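Coursework > Year Two > Workplace Projects > Snack Packing at Fetley

2022-06-08, by a student on the Work and Technology course

When I chose Pratanero for my project I expected to write mostly about machines, and I ended up writing mostly about the packers, who were very kind and kept giving me tea. The Fetley site makes up mixed snack boxes, and since December one of the two benches has had a robot arm, which everybody calls Bite. The software behind it is Jultance.

Before Bite, a packer picked every bag by hand, up to 745 on a busy shift, and sore wrists were simply part of the job. Now the arm does much of the picking while the packers check the boxes, sort out muddled orders and step in when a bag slips (crisp bags are awkward things, all air and crinkle!).

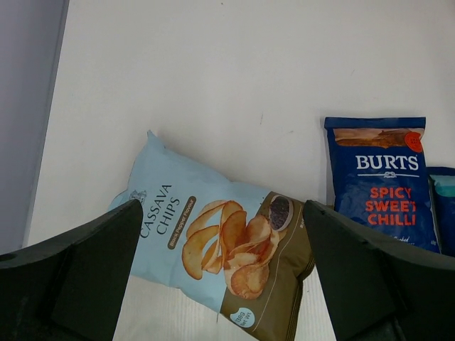
Bags between the gripper fingers, in both pictures.

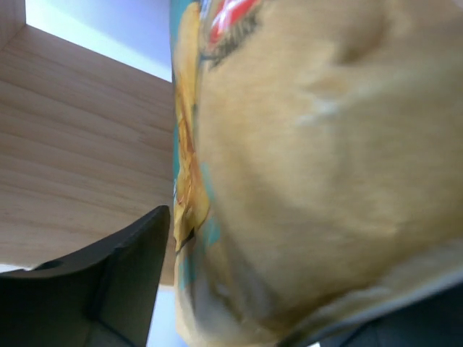

What surprised me most was how much people missed the chatting. Two packers used to face each other all morning, and the new layout has them side by side, so they have asked for the stools to be moved. Most of those I spoke to said their hands felt better, though a few worried about hours, and I think the firm could have talked to them sooner. I would also have liked longer on the night shift, where I managed only one visit.

Comments

Lovely read, and my old wrists agree with every word.

Did the hours change in the end, or was it only a worry?

I pack by hand at another firm and would miss the chatting too. Hope they get their stools moved!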